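Home | Guides | Workshop | Visits | Contact
Filed under: Open days and demos

Setting up a cloth-grasp demo for visitors

These steps are the ones used at the Jumolen open day in May. Allow 47 minutes before doors open.

1. Clear the table and wipe it. A pale, matt top gives the camera good contrast.
2. Lay one plain cloth with an edge well inside the arm's reach. Leave shallow wrinkles in it.
3. Load the Florier grasp routine and set the finger closing time to 155 ms.
4. Bring the open fingers down at the cloth edge - not over the middle, where they tend to slide.
5. Close, and hold for 2000 ms before any lift. Visitors need time to look. 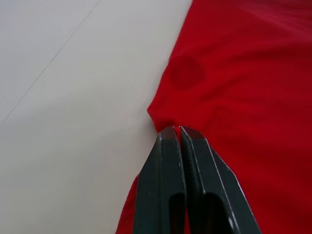 Wrist camera view: both fingers closed on the left edge of the red cloth, with a small fold pinched at the tips.

6. If the fold slips, reopen, lower slightly and repeat step 5.
7. Save the log before the next group comes in.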